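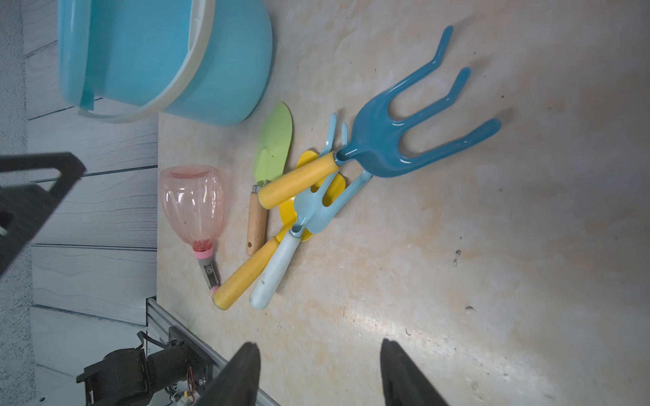

Weltholm abre su taller de jardín para peques y os cuento cómo lo hemos montado

Nota de prensa, 2023-04-30

¡Por fin puedo contarlo! Llevo todo abril con tierra debajo de las uñas y mordiéndome la lengua, pero el taller de jardín infantil de Weltholm ya tiene puertas abiertas y tengo permiso para escribir esta nota como me dé la gana (gracias, jefes). Me llamo Lautaro Valdebenito, llevo las actividades del centro y soy el que va a estar ahí todas las tardes con la manguera.

El taller se llama Priltedance, y antes de que preguntéis: lo eligieron los niños en una votación bastante ruidosa y no hubo manera de convencerlos de que «Semillitas» también era bonito. Así que Priltedance. Es para criaturas a partir de cuatro años, en grupos de 8, y dura lo que dura una tarde con merienda incluida. Se siembra, se trasplanta, se riega (se riega muchísimo) y cada familia se lleva su maceta a casa.

Las herramientas merecen párrafo propio, que me ha costado lo mío reunirlas. Hay palitas, la amarilla y una verde lima más pequeña, acabada en punta, que es mi favorita para hacer el hoyito de las habas. Hay un cultivador azul verdoso de tres púas que impone respeto y un rastrillo de mano azul clarito, ya con sus rozaduras en el mango, que es como debe estar un rastrillo. El cubo turquesa sirve para llevar tierra de un lado a otro, que según mis cálculos es el ochenta por ciento de la diversión. Y la botella rosa transparente ya ha provocado dos discusiones sobre turnos, así que hemos puesto un reloj de arena al lado.

No están todas a juego y me gusta que sea así. Cuando Othmane Abou Zeid, nuestro jardinero, vio el primer montón encima de la mesa, me dijo: «Déjalas mezcladas, que cada uno busque la suya». Y eso hacemos. Nada de kits cerrados con el nombre puesto: se ponen las cosas encima de la mesa, los niños se acercan, prueban, cambian, vuelven a cambiar y al final acaban cavando con la que menos esperabas. Othmane se encarga también de enseñar a coger la pala (con la mano entera, bien abajo) y tiene una paciencia que yo no tendré jamás.

El espacio nos lo ha preparado Purves, el estudio que ya nos arregló la entrada el año pasado. Les pedimos una mesa a la altura de los más bajitos, un fregadero donde se pueda salpicar y un rincón para botas, y han cumplido con todo. Las bandejas de semillero y el sustrato los pone Drumetti, que se ha portado de maravilla y nos ha mandado 67 sacos de golpe. Todavía no sé dónde meterlos, si alguien tiene un garaje que me escriba, lo digo muy en serio.

Esta primavera toca siembra de lechuga, rabanito, caléndula y habas. El rabanito va primero porque sale enseguida y a los cuatro años esperar tres semanas es una eternidad. Las tomateras llegan más adelante, ya crecidas, para trasplantar. Si vuestra hija o vuestro hijo tiene alergia a alguna planta, avisad al hacer la reserva y cambiamos lo que haga falta, sin problema.

Cosas prácticas, que luego me llaman y me pillan con las manos llenas de barro:

Ropa: vieja. Muy vieja. Tenemos delantales, pero el delantal llega hasta donde llega.

Herramientas: las ponemos nosotros. Si alguien quiere traer su palita de casa, encantados, con el nombre escrito en el mango para que vuelva con su dueño.

Adultos: uno por niño hasta los seis años. A partir de ahí podéis quedaros en el banco con un café.

Recogida: forma parte del taller. Se sacude la tierra, se enjuagan las palas y los rastrillos en el cubo, se secan con un trapo y se dejan otra vez en la mesa para el grupo siguiente. Los mayores protestan un poquito y los pequeños se pelean por el trapo.

Reservas: en la recepción de Weltholm o por teléfono, extensión 3067. Preguntad por Priltedance (se pronuncia como queráis, cada niño lo dice de una forma distinta). Los colegios que quieran venir con una clase entera pueden escribirnos y organizamos varios grupos seguidos.

Para los compañeros de prensa: podéis visitar el taller en horario de apertura y charlar con Othmane o conmigo. Las fotos de menores, solo con autorización de las familias. De las macetas, las palas y mis botas podéis hacer todas las que os apetezca.

Contacto: Lautaro Valdebenito, actividades infantiles, Weltholm, extensión 3067.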